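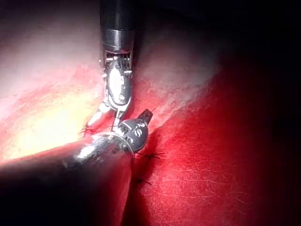

Slender jaws on a jointed metal wrist, reaching down towards pink tissue.

Pladalov lake boat hire, two days in January

The Pladalov four-seater costs 380 for the weekend, which buys you an outboard, two oars and a seat cushion with opinions. It starts on the third pull. Steering is vague below walking pace, so coming alongside at Deltgate took me two tries and an audience. The rod holders are excellent. I caught one perch, and Sølve Lunde, in the next boat, kindly called it a fish. The fuel lasted both days. Bring your own bailer. I would hire it again, in warmer trousers.

Liudmyla Pasichnyk

Contact | © Clirkano Lake Reviews | Back to top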